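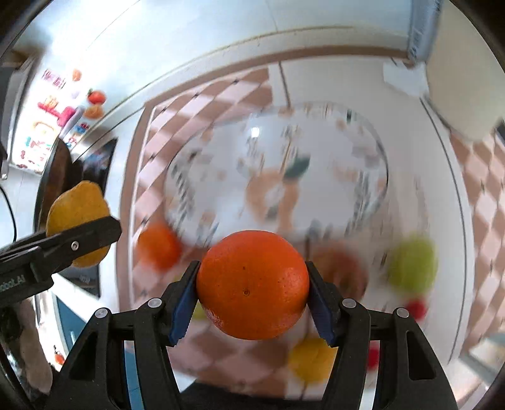 Edley citrus growers report smaller crop
February 9, 2019
Growers in the Edley district packed 1,264 tons of citrus this season, down 392 tons from the year before, according to figures released Saturday by the Edley Growers' Exchange.
The exchange attributed the decline to a dry December and to reduced water allotments on the Morgan canal. Irrigation was limited to seven hours per day for most of the month.
Average fruit size also fell — a factor in pricing, as most contracts pay by grade. Exchange manager Usa Sitthichai said 40 growers had filed for partial relief on water fees.
Applications remain open through the end of the month. Canal flows are to be reviewed before spring planting.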